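Robot starting in our laundry room - what happens to the rest of us?
Posted by prasertsri_towels in Working Life, April

I do the washing at a residential place in Lurnwood, three of us on the rota, and management have told us a two-armed robot will be taking on part of the loading and the wiping down. I'm not against it, I'm just trying to work out what my day looks like afterwards! They say no hours are going for the first 9 months, then there'll be "a review", and that word makes me twitchy. Has anyone been through this? Did your job shrink, or did it turn into babysitting? The wiping is the bit I'd happily hand over, my knees are not what they were. It goes along the low edges with a cloth, like this: 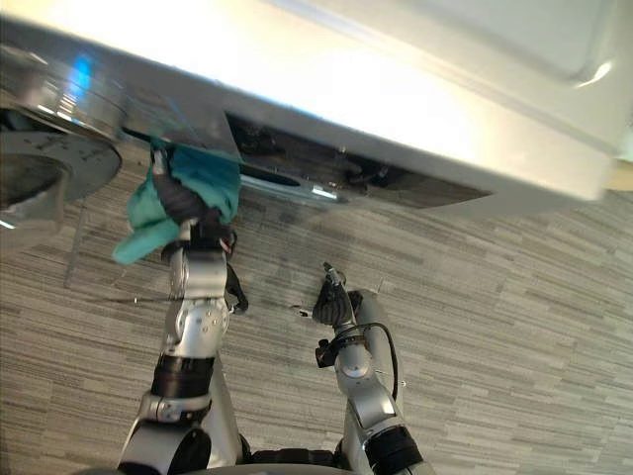

Chibuzor Ekwueme
Get the review in writing before you worry about anything else. We had the same promise at Pliltumthorpe and when the time came no two people remembered it the same way. Ask what they'll be measuring, who sees the results, and whether you get a say. If they only look at loads per shift you'll come out badly, as none of the other stuff you do gets counted (stain checks, missing name tags, Mrs So-and-so's cardigan that mustn't go in hot).

As for the job itself, mine changed more than it shrank. I used to sort and load in one go without thinking. Now I sort first and leave things where the hand can get at them, and small bits are a pain - flannels, single socks, anything that goes flat. I set out a few small things by the machine and see how it gets on before I trust it with a proper load.

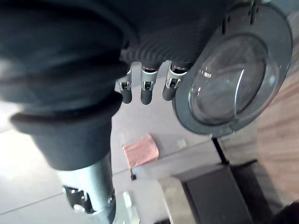
Fingers down, by the washer door

I also got a 60 minute training session, which was nowhere near enough. Push for more, and push for it to be in paid time. I'm on the same grade as before even though I'm the one who gets called when it stops, and I wish I'd raised that at the start instead of a year in.

inetti_nights
depends on your manager tbh. ours is fine

Marrowfat
I'd split it into what it takes off you and what it adds. Off me: bending, and a fair bit of the lifting. Added: waiting about, and having to stay within sight of it, so I can't nip off and fold in the other room like I used to. My shift feels longer even though it isn't. Also you talk to your workmates less if you're stood by a machine all morning, and I did not see that coming.

Bulky tops are where I pay most attention. A sweatshirt hangs all over the place once it's been picked up, and I like to know the sleeves are in before the door shuts.

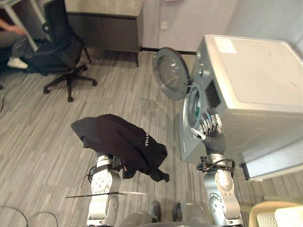
Answer length: 3 min read

Sorry, gone on a bit. Last thing: ask for a chair, and ask where the cables will run before they pick the spot. We had ours moved twice. And if you're the one who knows the machines best, say so early and ask for it to go in your job description with the money to match. They took 9 weeks to answer me but I did get the regrade.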